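4. Preparing and recording the workspace

4.1 Scope of the rules

The rules in this section apply to any session in which a person uses a hand-held gripper with a wrist-mounted camera to show a household task at a table. They cover the state of the table before recording begins, the condition of the gripper, and the notes kept with each session. They do not cover the training of a policy from the recordings, which is treated in Section 6. A first draft was circulated to the partner sites in February and revised in the light of their replies.

Reviewing the 106 sessions then held in the Bimano archive, we found that most of those set aside had been lost for reasons unconnected with the skill of the operator. Objects had been moved between sessions without a note, or a marker on a finger had become too worn to be read. Faults of this kind are cheap to prevent and costly to repair afterwards. The rules therefore place most of the work before the first recording.

4.2 Layout of the table

Rule 1. The background shall be plain and shall stay the same for the whole session. Cloth is acceptable. Folds in the cloth need not be smoothed out, but the cloth shall not be rehung once recording has started. Lettering or signs fixed to the background are permitted if they remain in place throughout and are mentioned in the session note.

Rule 2. Every object on the table shall be entered in the session note, whether or not the task makes use of it. Food items, real or imitation, are entered in the same way as crockery. Fixed features of the table, such as cable openings, are entered once for each site.

Rule 3. Objects that the operator is expected to handle shall be placed so that both fingers can reach them without touching a neighbouring object. Where the task requires a crowded table, the note shall say so.

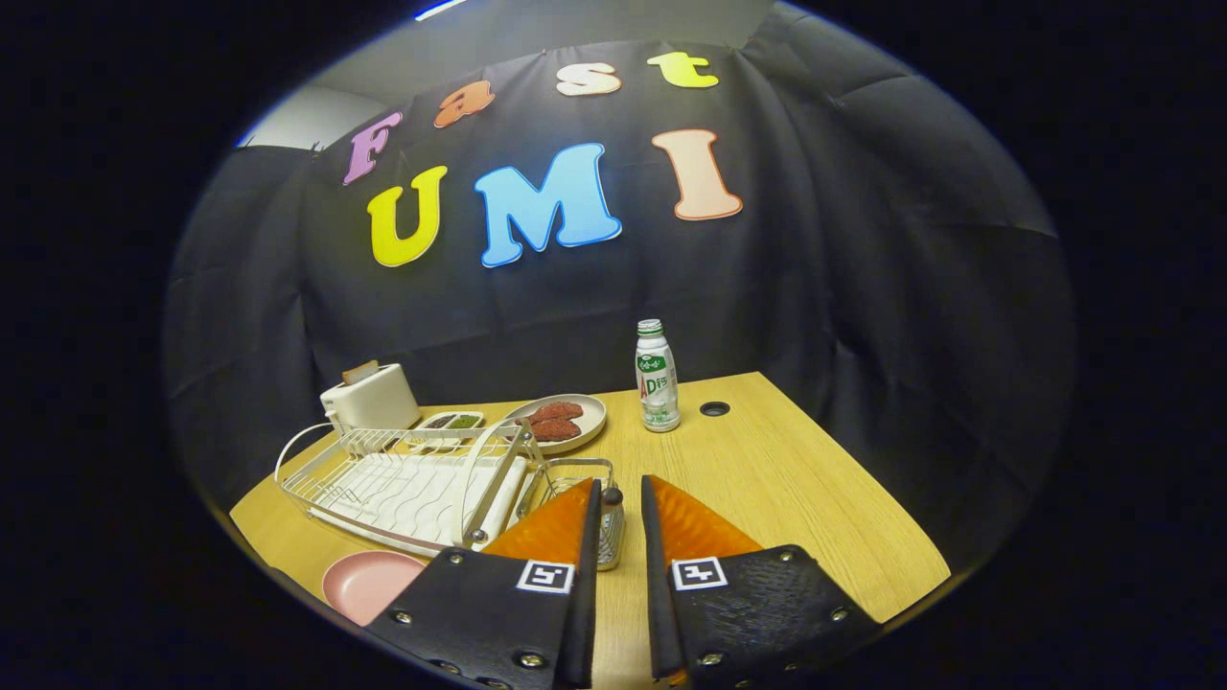

Figure 3. Kitchen table layout with dish rack, toaster, plates and bottle, seen from the gripper camera.

Dougal Baxter, commenting on the draft, objected that Rule 2 asks too much of small sites. A full list takes longer to write than many of the tasks take to perform, he argued, and an operator who is made to list a bottle that will never be touched will soon begin to copy the list from the day before. He proposed that only handled objects be entered, with a single reference picture standing in for the remainder.

We have kept the rule in its wider form but have accepted part of the objection. A site may now prepare a standard list for a layout that it uses often, and the operator need enter only the differences from it. The reference picture is required in addition to the list. Copying an earlier list without checking it against the table is treated as a missing entry.

4.3 Condition of the gripper

Rule 4. Both finger markers shall be clean, flat and fully visible to the camera when the fingers are open. The operator shall check this at the start of the session and again after any pause in which the gripper has been put down.

Rule 5. Soft pads shall be replaced in pairs. A new pad facing a worn one changes the grip in a way that is hard to detect from the recording alone. The date of replacement is written in the gripper log.

Rule 6. Screws on the finger mounts shall be tightened before the session and not during it. If a screw works loose, the session is ended and a new one opened, with its own number and its own note.
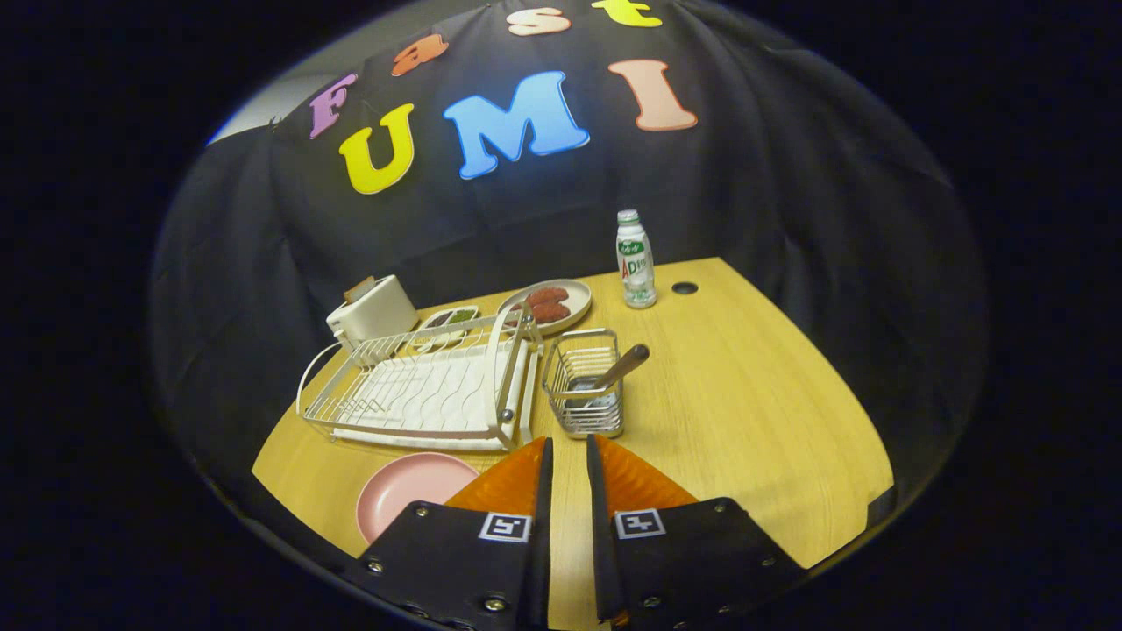 The checks in Rules 4 to 6 are made by the operator and countersigned by a second person, who need not be trained in the use of the gripper. Where no second person is present, the site may countersign from the recording within the same working day. Ineke Michiels and Nathalie Martens tested both procedures at the Segers site and found no difference in the faults reported, though the second took longer.

4.4 Departures from the rules

A site may depart from any rule except Rule 4, provided that the departure is written down before recording begins. Departures noted afterwards are kept with the session but do not restore it to the main archive.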